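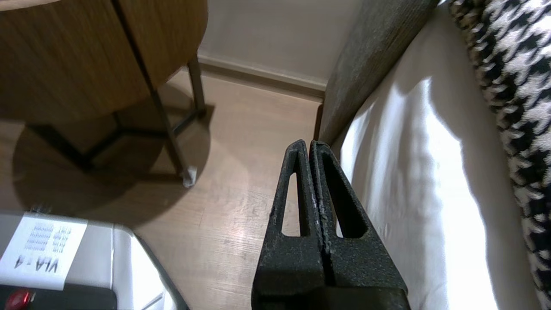 Petora Bedside Chores, data card
Version 2, 19/09/2019
Maintainer: Rommel Panganiban

What this is
Recordings of a robot doing small jobs beside a bed in a furnished bedroom. We collected them to find out how far a machine is from doing household chores without help. Our answer for now is not very far along, but further than last November.

Contents
2772 episodes in total. 1859 are labeled complete by a person who watched the whole episode. The rest are failures or partial runs, and we kept them in. Please do not filter them out before reporting a success rate. 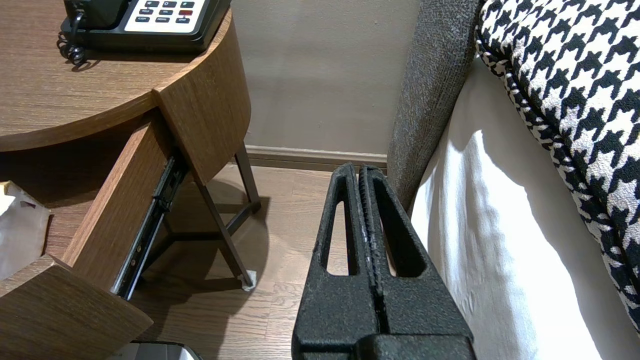 Drawers are the hardest chore in the set. A curved front gives a two-finger gripper very little flat surface to hold, and a pull at the wrong angle makes the drawer bind. We label a drawer as open when the slide is exposed along its side, as it is on the round nightstand with the phone on top. Anything left inside, such as the crumpled white tissue or paper bag there, is ignored for the open and close labels. It does matter for the pickup labels, which are kept in a separate file.

Labels
Each episode has a chore name, a result and a free text note. The notes were typed in a hurry and spelling varies. "Stuck" and "jammed" mean the same thing.

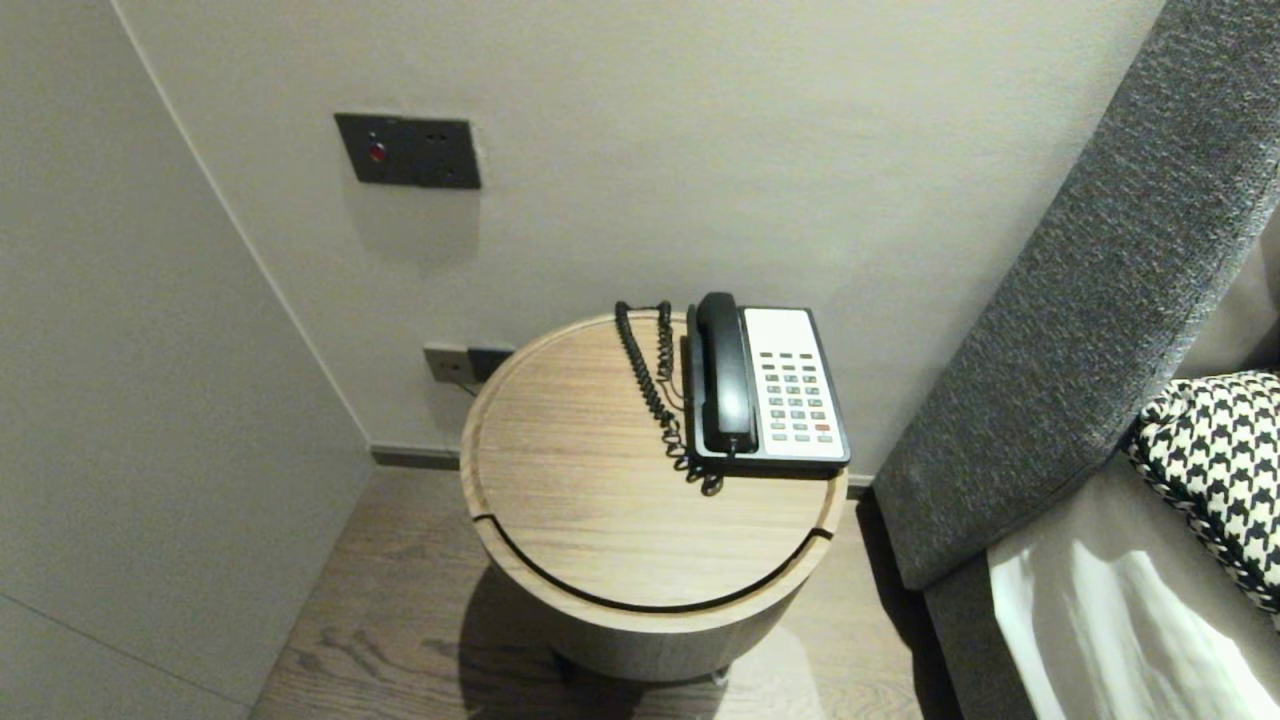

The result field has two values, complete and not complete. Version 1 also had "almost", but labelers could not agree on it, so those episodes were watched again and relabeled.

Known problems
- One bedroom only. Do not expect a model trained on this to work in other homes.
- Bright bedding washes out in some views.
- The Dasar and Valtonen splits overlap by 100 episodes. Use one or the other.

Contact
Send label corrections to Rommel at Hiveck, with the episode number in the subject line.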